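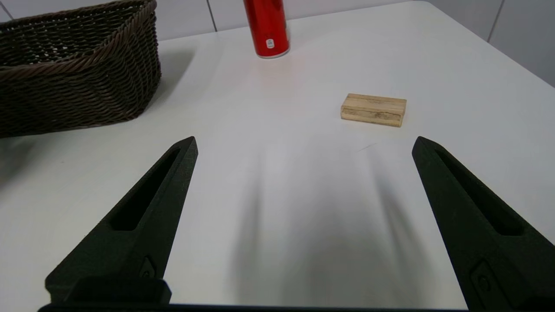
Daneo project, Nodville site
Progress report for January
To: Dagmar Slanina, Trallberg fund

Summary
We have trained the first full policy on 3,349 demonstrations and run it on both arms. The headline success rate is 80 per cent on single-object picks. I would ask you not to quote that number yet, for the reasons below.

What was done
Collection finished on time. The tasks are short: pick up a block, move a can, put something in the basket. All of them use the same white table and the wrist camera only. Zieliński's group supplied the training code, which we ran as it came apart from two small fixes to the way gripper opening is logged.

What the result does and doesn't show
The claim in our proposal was that a wrist view alone would be enough for the policy to find an object and act on it. I am less sure of this than I was. When the block starts more or less ahead of the open fingers, the policy does well. When it starts out of view, the arm tends to drift towards the middle of the table and close on air. A fair number of the demonstrations begin with the object already in sight, so the test may be measuring our habits as operators more than any skill in the model.

Plain white tables also flatter the method. We tried a patterned cloth in 3 short sessions and the results got worse each time. That is too little data to report as a finding, but I would be surprised if it went away.

The language instructions are the weakest part. Swapping "block" for "can" in the prompt often made no difference to what the arm reached for.

Next period
We will repeat the tests with start positions drawn at random by a script, and have them scored by a person who did not collect the data. Extra collection waits until that is done — more of the same would only hide the problem.

Spending is on plan. We are 2 weeks behind on the written comparison with the fixed-camera set-up.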